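Pando Play Kitchen as a Bench for Collecting Robot Demonstrations

Reviewed by Verena Grabner

We bought the Pando play kitchen to record teleoperated demonstrations for a small manipulation policy. I had been using a plain tabletop with taped squares, and the policies we trained on it fell apart as soon as the background changed. I wanted a surface with some structure to it: a raised rim, a hole in the counter, things hanging at the back. The Pando has all of that for less than a set of custom fixtures would cost. 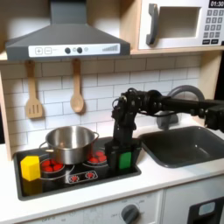

Page 15

Assembly took an afternoon with two people. The screws are fine, the instructions are not, and the panel numbers are printed on stickers that fall off. Once it is together it stands square. We clamped ours to the bench at the back, and I would do the same again, as an arm that comes down too hard on the counter will shift the whole unit.

The tasks we record are short. Pick up the green block, set it down on the stove, move it to the sink, put it in the pot. One operator drives and the other resets and logs the prompt. At 4 episodes per layout before anything is moved, we reached 3,000 in July. The first 100 were thrown out after Waltraud Wieser found that the start pose had drifted between sessions, which was our fault and had nothing to do with the kitchen.

The stovetop is the best and worst part. It is glossy, so a bright block gives you a second block in the reflection. For training I count that as useful variety. For anyone running a depth camera it will be a nuisance, and our depth maps over the black area were full of holes.
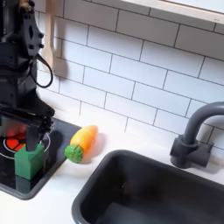

Page last modified on Sunday at 15:04

The sink is deep enough for a block to disappear from a low side view. We ended up with a second camera for the sink tasks. The rounded corners are a problem too. A small object that slides into one is hard to reach with a straight finger, and the operators lost more time there than anywhere else.

We tried the Brovo kitchen before this one. It is cheaper and lighter, but the sink is only a shallow tray and the counter flexes under load. The Stuvevden is sturdier than either and too tall for our bench.
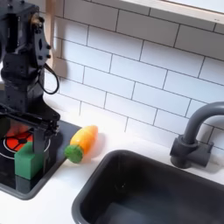
Distractor objects are where I changed my mind about how much to put out. I began with a crowded counter, and the operators spent their time avoiding collisions. Now we use one or two. With the carrot lying between the stove and the sink, the arm can work on the green block at the stovetop and the carrot still has to be ignored by the policy. We move it between layouts and write down where it went.

Wear has been light. The counter wipes clean and the rim of the stove has a few scratches from the fingers. One hook came loose and was glued back.

I would buy it again for pick and place data. For drawers or hinges, look at something heavier.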